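Wivstead Forum > Politics and Government > Party Coalitions
Thread: Joint council seat rotation, does the Lulum text allow it?

rowen_clerk
2023-01-20
I am trying to work out whether the opposition bloc can rotate the chair of the joint council halfway through a term. The bloc's founding agreement, which everyone calls the Lulum text, sets a term of two years and lists 14 member parties. Article 11 says the chair "shall be held by a member party designated by the council." It names a party, and no person. Solange Toledo's statement last week treats the rotation as settled. I don't see where she gets that.
Rhiannon Owen

dlenihan
It follows from the word "party." If the seat belongs to a party, that party can replace its own person at any time. Moving the seat to a different party is a separate act and needs a new designation under Article 11. The text puts no date on designations. So rotation is allowed, provided there is a vote.

tallyroom
Disagree. The term clause covers "all offices of the council." The chair is an office. Once designated, it runs the full term unless the holder resigns or the party leaves the bloc. Reading Article 11 as open at all times makes the term clause meaningless for the one office that matters most.

dlenihan
The term clause sets a maximum. It says "not to exceed." A shorter period is consistent with it.

tallyroom
"Not to exceed" is in the English version circulated to the embassies. The signed version says "for a period of." I posted both in the Sumampouw thread.

rowen_clerk
Which version controls? I looked for a language clause and did not find one in my copy. My copy also has no signature page, so it may be a draft.

m_krishnan
Signed version controls. The annex on procedure says translations are for reference. The annex was adopted in April at the Lisus meeting, after the main text, and many of the copies posted online leave it out. Check whether yours ends at the article on dues. If it does, you are missing the annex.
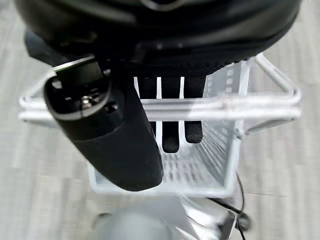
Black finger with a silver ring, lower edge of something black behind it.

On the annex itself: paragraph two deals with vacancies, paragraph three with translations. Neither one mentions rotation. If the drafters had wanted a rotating chair they had a second chance to write one in, and they did not take it.
Melati

rowen_clerk
Mine ends at dues. Thank you. Can you post the annex as text? The scan on the bloc's site does not open for me.

dlenihan
Silence in the annex proves very little. It was a procedural annex and the chair question was not on the agenda. Also, the council has already done this once. In the first term the secretary's post moved from one party to another in the middle of the term and no member objected in the minutes.

tallyroom
The secretary resigned first. That is a vacancy, and vacancies are covered. Look at the order of items: resignation accepted, then designation.

dlenihan
Fair point on the order. I still think acceptance without objection carries some weight, but I concede it was handled as a vacancy.

djugah
I sat in on two council sessions as an observer for one of the smaller parties. In practice the rotation question is decided before the meeting, by the larger parties, and the chair hands in a resignation letter. Then both readings lead to the same place. The dispute only matters if a chair refuses to resign, and then you need the removal article, which has a higher threshold.
Dimas Jugah

tallyroom
Agreed on removal. That is why the distinction matters. Under Diarmuid's reading a simple majority could pass a new designation and get around the removal threshold completely.

dlenihan
It could. I would call that a drafting defect. It does not change what the words say.

m_krishnan
Annex text is up in the documents section, filed under Lulum, procedure. I typed it from the signed copy. The spelling of party names follows the original, including the inconsistent ones.

rowen_clerk
Found it. Paragraph three is as you described. I will write to Toledo's office and ask which article the statement relies on, and post the reply if one comes.

tallyroom
Ask them for the minutes of the designation vote too, with the count by party.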